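Home | Newsroom | Products | Research | Careers | Contact

Print this page | E-mail this page

Last updated: Mar 11, 2026

FOR IMMEDIATE RELEASE

Osudik Publishes Results of Chore Trial: Machines Can Put Things Away, With Limits

Company says two-armed robots are ready for some storage work in offices and stockrooms, and still a long way from running a household

TRAMETON – Osudik, a maker of control software for two-armed mobile robots, today released the results of a trial that asked how much everyday tidying and storage work a general-purpose machine can do without help. The trial covered 386 attempts at chores in offices, a shop stockroom and a furnished test apartment at the company's Trameton site.

The robots completed 200 of the 386 attempts with no human help of any kind. The rest needed a person to step in, ran past the time limit, or ended with an item dropped or left in the wrong place. Osudik counts all of those as failures, including attempts where the job was finished after a single correction.

The company said the results support limited use in places where the furniture stays put and the items are rigid and similar in size. They do not support selling a robot as a replacement for a person who cleans, cooks or does laundry at home.

What was tested

The trial ran under one set of rules at all locations. A robot was given a written instruction such as "put the files in the cabinet" or "clear the table" and allowed 60 minutes to finish. Operators could stop the machine at any time for safety. They could not move an item closer, hold a door or restart a step without the attempt being scored as a failure.

Chores fell into four groups: opening and closing furniture, moving boxes and binders, handling dishes and cups, and handling cloth. Testing began in July and used the same software release from start to finish. Fixes found along the way were held back for the next release so that early and late attempts could be compared.

All robots in the trial used two arms with simple two-sided grippers. Osudik chose these over hands with many fingers. They cost less, they break less often, and customers already have spare parts for them.

Where the machines did well

Storage work gave the best results. Cabinets with hinged doors were opened reliably once the robot had room to back up, and flat boxes with square corners were the easiest items in the trial to carry. Low shelves were harder than high ones. The arms have to reach down and forward at the same time, and the machine's own body limits how close it can get.

File boxes brought out a problem the company had not planned for. A box lying flat on a countertop gives a gripper very little to hold. A person slides the box out over the edge and takes it from underneath. The robots could do this too, but judging how far a box can hang over before it tips took more work than any other part of the storage software. A box full of paper and an empty box look the same from the outside, and they tip at different points.

Placing a box on a shelf was more dependable than picking it up. When the shelf was clear, the machine only had to line up with the opening and push. When other boxes were already there, the robots tended to leave wide gaps, and they ran out of shelf before a person would have.

In the stockroom, the machines returned boxed goods to marked shelves and kept going for long stretches. They were slower than staff. Store managers told the company that speed mattered less to them outside opening hours, when the aisles are clear.

Where they did not

Cloth remains unsolved for practical purposes. The robots could pick up a towel and drop it in a bin. Folding the same towel worked on some attempts and failed on others with no change in setup that the test team could find. Osudik is not offering a folding function in any product this year.

Dishes were mixed. Dry plates and mugs with handles went well. Wet glasses, stacked bowls and loose cutlery did not. The company has removed glassware from its list of supported items.

The largest single source of failure was a change in the room. A chair pulled out from a desk, a rug turned up at one corner or a door left half open was often enough to make the robot stop and ask for help. In an office this happened now and then. In the test apartment, which was lived in during part of the trial, it happened every day.

Doors also caused trouble after they were opened. Low cabinet doors that swing wide take up floor space that the robot may need in order to turn, and on several attempts the machine finished the storage task correctly but could not close up afterward. Those attempts were scored as failures.

Partners

Osudik carried out the trial with two partners. Stikier supplied the gripper pads and tested their wear over the course of the work. Nishimura, an office furniture dealer, provided cabinets, shelving and desks in a range of sizes, and reviewed damage to doors and finishes after testing. Nishimura reported light scuffing on door edges and no broken hinges. Stikier has since changed the pad material to reduce marking on pale wood.

Neither partner took part in scoring the attempts. The scores were assigned by Osudik staff from recordings, and a second reviewer checked every attempt marked as a success.

What comes next

Osudik will begin a paid pilot with 3 customers, all of them offices with central filing or supply rooms. The pilot machines will be limited to opening and closing hinged cabinets, moving flat and upright boxes, and returning supplies to labeled shelves. Each site will have a trained employee on hand who can take over by remote control.

The company has not set a date for a home product. It said it will repeat the trial with the next software release under the same rules and publish the results whether or not they improve. Work for that release will focus on recovering from small changes in the room, reaching into low compartments, and closing doors from a tight position.

Pricing for the office pilot is set by contract and has not been made public. Offices that want to be considered for a later round may write to the company through the contact page on this site. Sites should have level floors, hinged or open storage, and enough clear floor in front of each cabinet for both doors to open fully.

About Osudik

Osudik develops control software for mobile robots with two arms and provides setup and training for customers who use them. The company is based in Trameton and works with robot makers, parts suppliers and furniture dealers.

Media contact: Osudik Press Office, Trameton

Newsroom | Print this page | E-mail this page 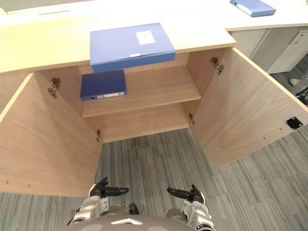
Can an office hand its filing room over to a robot now?

Only part of the work. A machine of the kind tested can put boxes away on clear shelves and return supplies to labeled places, slowly and with an employee available to take over. Sorting papers, deciding what belongs in which box, and dealing with a crowded or rearranged room are still jobs for a person.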